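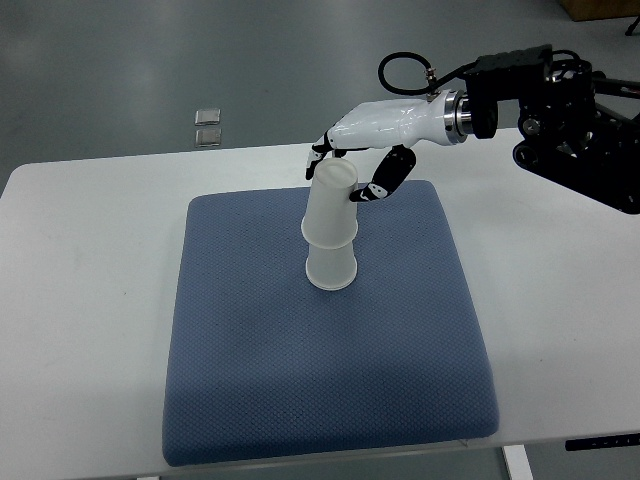

Paper cups keep sticking together — how do you store them?

Lindsay Trevaskis
June 8, 2019

I keep paper cups upside down in one stack, and getting a single cup off the top has become a test of character. I tug, and a whole family comes along. The stack also lives on a cushion, my desk being otherwise engaged. Is it the cups, the cushion, or me?

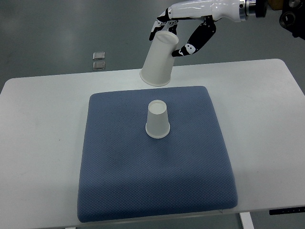
Page 2 of 2

Bevan Ngata

Mostly you. Hold the lower cup by its rim, give the top one a quarter turn, then lift. Pulling straight up only makes them cling. If you squeeze the sides they go oval and jam,

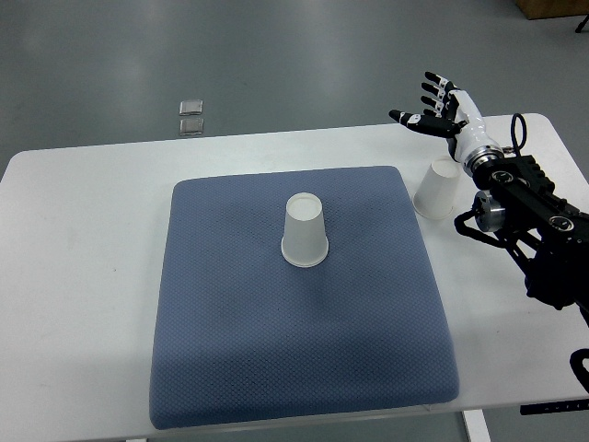 and then you've got a cup nobody wants to drink from. Store them short. I split ours into small stacks and the cursing at work has dropped off nicely.

Beverley Prendergast

just buy mugs 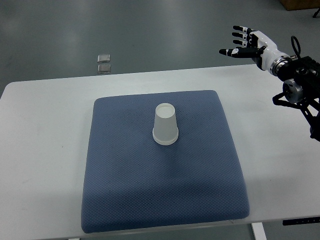
Catherine Cairns

Mugs are fine until somebody has to wash them. I run the tea table at Tipoki and we go through 1,580 cups in a busy August, so I have views. Rims down is right, it keeps the dust out. A nested stack like the one on the blue cushion is a decent height, but move it to something hard. Soft surfaces lean.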